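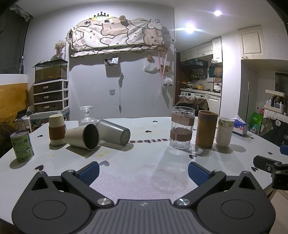
Cups and Glasses, Sorted

Posted 18 January 2024 by Irina Stoica

Between us, the four people who share the flat on the second floor own far too many things to drink from. In October we agreed to go through them, and it took until this month to get started. Everything from the kitchen cupboard, the desk drawers and the shelf in the hall came out in batches and went onto the round table in the front room. The notes are short, one entry for each thing from the first batch, with what was decided.

Ribbed goblet
Clear glass, with a stem. It came from Zamfira Surdu's aunt. We stand it upside down because it collects dust otherwise. Keep.

Tall ribbed glass with two brown bands
Good for iced coffee. It won't fit under the kitchen tap without tilting, so it gets washed in the bathroom. Keep.

Brown cup, tall
Darius Ghiță bought this at a craft stall in Drirmont for 27 lei. It stays out of the dishwasher and away from the radiator. He uses it for tea, and lately for pencils. Keep, on his desk.

White cup with the green pattern
The last one of a set. The pattern is small and still clear. Zamfira wants it for the windowsill. Keep.

Cream cup with a brown sleeve band
The band is there so you can hold it when the coffee is hot. It belongs to Mircea Stanciu, who takes it to work and brings it back on most days. Keep.

Beige tumbler
Two of us thought it belonged to someone else. It has been at the back of the cupboard since we moved in. Give away.

Grey metal cup
Bought for camping and used once for that. It is light and doesn't break, so it goes in the bag with the stove. Keep, but out of the kitchen.

Green can with the silver lid
Not a cup, but it was in the cupboard with them. Goes to the pantry shelf.

The table
White, round, printed with small black hearts. There are faint yellow stains near the middle. Baking soda paste left on for 10 minutes did nothing that I could see. I will try it again for 60 — if that fails we will put a tray over them.

The corner behind it
The fish tank stands on the white drawer unit with the black fronts. The drawers are next on the list, then the little teal cabinet, which is worse. The dried flowers are staying where they are.

Tahira Chaudhry is collecting kitchen things for the swap table at the library and will take whatever we don't want. If you live in the building and would like the tumbler, leave a note in our mailbox first.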